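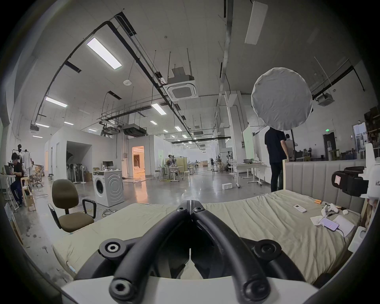
Bed surface clearing: revised procedure for furnished units
July 2021

The turnover checklist for furnished units has been revised. Section 4, which covers the bed, is now a separate procedure and applies to every unit with a mattress and fitted headboard. The changes were drafted by Marisol Rivadeneyra and checked by Kavitha Achari against the returned-items log kept at the Gistden office.

The log shows why the section needed work. Between January and the date of this issue, 210 small items were entered as found in linen. Most had gone down the chute inside a bundled sheet. Remote controls were the largest group, followed by charging cables and game controllers. Several of the remotes did not survive the wash, and replacements for the older wall units now have to be ordered through Plandeck with a lead time of 20 working days.

Scope

The procedure covers loose items on top of the mattress, between the mattress and the headboard, and under the pillows. It does not cover the bed base or drawers, which stay in Section 5.

Order of work

Clear the surface before touching any corner of the sheet. Pulling a corner first moves small items toward the low side of the mattress, and cylindrical items roll. Start at the headboard end and work toward the foot.

Unplug cables at the wall end first, then at the device. Coil them loosely in loops no tighter than a hand's width and fasten with a paper band. Do not wrap a cable around the phone or controller it belongs to.

Remote controls for air conditioning go back in the wall bracket. If there is no bracket, they go in the top drawer of the nightstand, face up. Check that the battery cover is closed. A remote with a missing cover is tagged and left in the drawer; do not tape it.

Game controllers are placed on the media shelf with the sticks facing up. They should not be stored on their sides, where the triggers carry the weight. Controllers and remotes can be wiped with a barely damp cloth. Spray is never applied directly to either.

Flat boxes and other packaging are opened and checked before disposal. Two of the logged items were earbuds inside a box that had been treated as empty.

Used tissues go in the lined bin, with gloves. A tissue left in a sheet breaks up in the drum and marks the whole load, and the lint screens on the 6 kg machines clog quickly.

Small items that cannot be identified are bagged singly and labeled with the unit number. Please stop combining them in one bag. Ishbel Urquhart reports that sorting combined bags accounts for most of the time spent on the log.

Sheets

Once the surface is clear, run a flat hand over the sheet from head to foot. Light khaki and beige sheets show creases clearly but hide white or pale objects well, so the hand check is required even when the bed looks clear. Release the foot corners, then the head corners, and fold inward to the center. The bundle should be shaken once over the bare mattress before bagging.

Headboards with vertical channels

Upholstered headboards with vertical channel stitching collect dust in the seams and catch small objects at the base. Use the narrow vacuum nozzle on the low setting, top to bottom, one channel at a time. Where the upholstery has a wood edge, keep the nozzle off the wood; the plastic tip leaves gray marks that need a separate visit to remove. Finish by checking the gap behind the mattress with a flashlight. If the mattress has to be moved to reach an item, two people are needed.

Supplies

Paper bands and single-item bags are in the Venkataraman building, second shelf on the left. The current order is 2,000 bags. Florêncio Mota has the reorder sheet and should be told when the last carton is opened.

The old Section 4 cards should be returned with the next linen delivery. Corrections to this text go to Morfudd Penry, in writing, with the paragraph heading quoted.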